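Refinishing the block set, part two: color, wax and the bin

The first post covered cutting and sanding. The rest of the job was color, finish and storage, and most of the time went into storage, which I had not planned for.

The blocks are plain rectangular lengths left over from the bench I built in November. I wanted two colors so that they could be sorted at a glance, and I wanted a finish thin enough that the edges would stay crisp. Paint fails on the second point. Two coats of ordinary acrylic add enough thickness at the corners to show as a bead, and the bead is the first thing to chip.

I used the Kumero water-based stain in a reddish brown and a dark green. The brown went on evenly with a folded cotton rag. The green needed more care. It dries fast at the end grain and leaves a hard line if you stop partway along a face, so each face has to be done in a single pass. I kept a second rag, damp and nothing more, to pull the excess off the ends before it set. Two of the green blocks have slightly darker ends anyway. I left them.

Grit matters more than I expected. I stopped at 180 on the first batch and the stain took well. On a later batch I went to 320 and the green came out noticeably paler, with a washed look on the flat-sawn faces. I sanded those back and started over at 180. If you have already gone finer, a wipe with water and a light pass with 180 once dry will open the surface again.

For the topcoat I tried two products on scrap. The Plurnitz hardening oil gave the better color but stayed tacky overnight in my garage, which sits at a steady 4 degrees above whatever it is outside. The Brandão paste wax buffed out in under an hour. It offers less protection against water, and for blocks that live indoors I can accept that. I went with the wax: one coat, buffed, left until the following evening, buffed again.

Total spend was 37 dollars, not counting the sandpaper I already had. The stain was most of that.

Storage was the harder problem. The blocks had been in a cardboard box, which shed fiber onto the wax and had gone soft at one corner. A lidded tub was too deep, and the blocks at the bottom got scraped whenever somebody dug for them. What I wanted was an open top, sloped sides and a flat floor wide enough for the blocks to lie down instead of stacking.

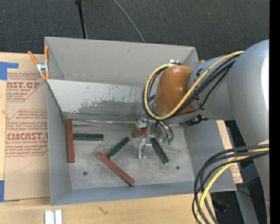 How do you keep stained blocks from marking the bin they are stored in?

Buff the wax until a white cloth comes away clean, then give the blocks a full day before they go in. Most of the color that ends up on plastic or painted metal is stain carried in unbuffed wax. Marks that are already there usually lift with mineral spirits on a rag, followed by dish soap and water. Scuffs in the surface itself will stay.

A pale bin shows every bit of dirt, and I still prefer it. The dark green disappears against a dark floor, especially in the evening under a single ceiling light, and the reddish brown is not much better. Against light gray both colors read immediately, and a block lying at an odd angle is as easy to find as one lined up against the wall.

Sloped walls help in a way I had not considered. In a straight-sided box, a block that lands flat against the wall is hard to get your fingers behind. With a slanted wall there is a gap along the top edge of the block, and it lifts out without scraping. The cost is floor area. For a given rim size you lose a strip on every side, so measure the floor when you shop and ignore the outside dimensions on the label.

I also clamp the bin when I am working at the table. An empty bin is light and will creep if you drop things into it from any height. A spring clamp on the rim, with some padding under the jaw, gives you something to brace against, though it only stops the bin from sliding if it also catches a fixed edge. On a wide tabletop a strip of rubber shelf liner underneath does more.

Cleaning is simple. Vacuum the dust, wipe the floor and walls, dry them, and put the blocks back only when there is no moisture left in the corners. Wax tolerates a damp cloth but will cloud if a block sits in a puddle. If one does cloud, rub on a little fresh wax and buff.

I have a small can of Grorkia hard wax on order, product number 339, to test against the paste wax on the next batch. It is supposed to cure harder. I will stain 4 blocks, wax two with each, and put them all in the same bin for a month before I write up the results.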